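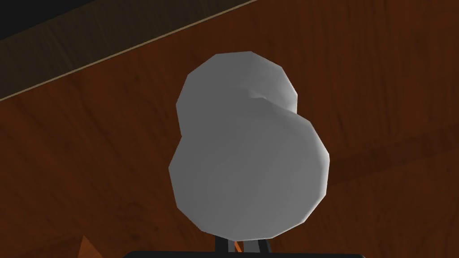

*A simple 3D model of a two-lobed, gourd-like shape.*

Good news for the growers among us — the Lusetbridge gourd show is back this November, and it's moving to the bigger hall on Tronda Street! I got the word this morning and I've already been out to check my vines (they're sulking, but there's time).

Entries open at 9 a.m. and there are 18 classes this year, including a new one for bottle gourds under 40 ounces. Last fall's show drew 2504 visitors, which packed the old place pretty tight.

Stulier Seeds is putting up the prizes again. Parking is behind the Lacroix bakery, and if you're bringing anything huge, use the side door — the front steps are steep.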